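Course: Mural and Print Techniques, first year
Notes for Unit 4: Wall painting with lime, and its relation to the drawing
Prepared by Brunello Cocco, with corrections from Beryl Wragg

These notes follow the two lectures of January. Please bring them to the studio, as they will not be copied again.

1. Why begin from the cartoon

In this course we call cartoon the full-size drawing which serves to carry a composition to the wall. It is made on strong paper, in charcoal, and it has the same measures as the finished work. Students often want to jump over this stage and enlarge directly on the plaster. For a small panel this can go well. For a wall wider than your two arms it usually goes badly, and the faces become long in the direction in which you were standing.

There are two customary ways of transfer. In pouncing, the lines of the paper are pricked with a needle and a small bag of charcoal dust is tapped over them. In incision, the paper lies on the fresh plaster and the line is pressed with a blunt point. Pouncing gives a more delicate line. Incision remains legible after painting, and in raking light you can find it on many old walls.

2. The day's portion

True fresco is painted while the lime is still fresh. The painter therefore lays only so much final plaster as can be painted in one session, and this portion is called giornata. The edge is cut at a slope, and it should follow a contour: a sleeve, the line of a roof, the border of a shadow. An edge which crosses an open sky will be seen for ever.

In the exercise wall we divide the composition in 9 portions. Ute Wiegand has marked them on the studio plan. Start from the top, so that the drops do not fall on finished work.

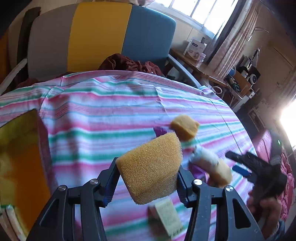

The colours must be those which resist lime. Earths are safe: ochres, siennas, umbers, green earth. Many organic colours lose their strength after a short time. Blue was a difficulty for the old painters, and azurite was commonly added afterwards with a binder, on the dry wall. It is for this reason that so many blue mantles have fallen off, while the red robe beside them is still in good state.

3. Secco and mixed methods

Secco means painting on dry plaster, with casein, egg or glue. It permits corrections and slower work, but the colour stays on the surface. In practice most painters used both methods in the same wall. Clive Marsden will treat casein separately, so I say no more of it.

4. Woodcut and the wall

Students of the print section ask what this unit has to do with them. I would answer that both techniques punish hesitation. A cut in boxwood cannot be filled again without leaving a mark, and a stroke on fresh lime sinks in very soon. Compare your last woodcut with your cartoon and look where the line is weak in both.

For the next session

Finish the cartoon at full size and prick one portion only.
Read pages 31 to 80 of the reader.
Give the name of your wall partner to Lovely Bañez before the session.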